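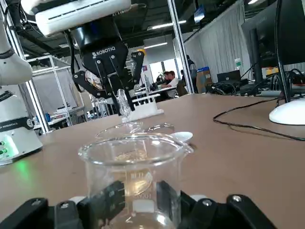
Week 3 – Animals that get famous online

Handout to go with the lecture. Slides are up already. Read before the seminar, bring a pen.

Where we got to last week: a pet video is media like any other. Someone films it, someone posts it, someone else makes money (often a different someone). This week, how an ordinary animal turns into a "character".

1. The basic pattern

Short clip or single photo. Animal does something a person might do – queues, sulks, sits on a counter. Caption gives it a motive. Then the copies start. By the time a newspaper rings up, the animal has a name, a job and a catchphrase, none of which it had at the begining.

Main case: Drusa, the goose who walked into a garden centre every morning and stood by the tills. First post got 1069 shares in a day, small beer now, but look who was sharing. Mostly local people who had met her. The second post, with the name badge, is the one that travelled. Same goose, same tills. The badge did it.

Compare Petrenko, the donkey. Lovely photos, no story, went nowhere until a neighbour wrote the "complaint letters" in his voice.

2. Terms you need

Anchor image – the one picture everyone knows. For Drusa, the badge.
Voice – first person captions, baby talk, mock-formal, etc. Pick one and note who is supposed to be speaking.
Drift – when the copies stop needing the original. People drawing the goose who have never seen the clip.
Handler – whoever runs the account. Not always the owner! See McIntyre.

3. Reading

Mélanie McIntyre, "Who Is Holding the Phone?" – all of it, short.
Lorne Vachon, chapter 2 of the course pack, skip the tables.
Carter Dufour's blog post on the Clomier parrot. Argues the parrot was never funny, the comments were. I half agree. Watch how he slides from "viewers" to "fans" in the middle, he never says what changed.

4. Things to argue about

Does the animal's welfare come into it, and when? Drusa's owner stopped posting once visitors started feeding her crisps. Vachon says this is the usual end of the story, Dufour says the usual end is a calender.

Is a sad animal story shared for the same reasons as a funny one? Brittany Dhillon thinks yes (lecture 2, last ten minutes). Find one example against her.

Also: sponsorship. When Sarkier the tortoise began turning up beside a brand of salad dressing, half the replies were cross and half asked where to buy it. What had been promised, and by whom?

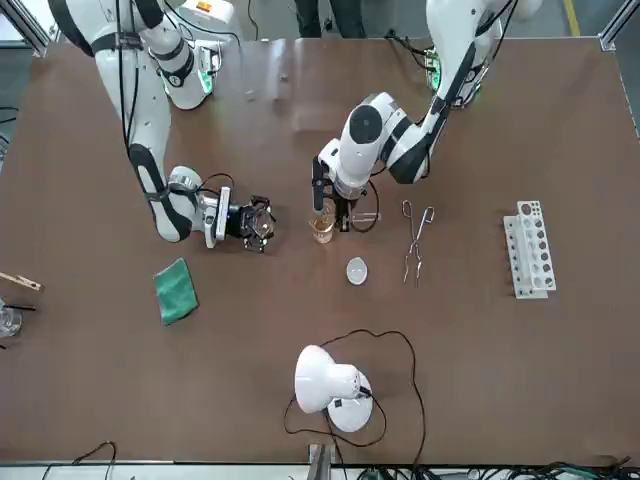

Two white robot arms over a brown tabletop with lab equipment.

5. Seminar task

In pairs. Choose an animal account with more than 1000 followers. Find the earliest post you can and the most shared one. One side of A4:

– what is in the picture
– what the caption adds
– what the commenters add
– what you think was lost on the way

Please no Drusa, I have read 2107 words on her badge from last year's group and that is plenty.

Screenshots fine, put the address underneath. Hide the names of private commenters.

Karine McIntyre is taking the afternoon group, I have the morning one. Same task for both. Hand in at the end, on paper, both names on it.

Next week: fakes, stunts and borrowed pets. Read Vachon chapter 4 (not 3, ignore the old list).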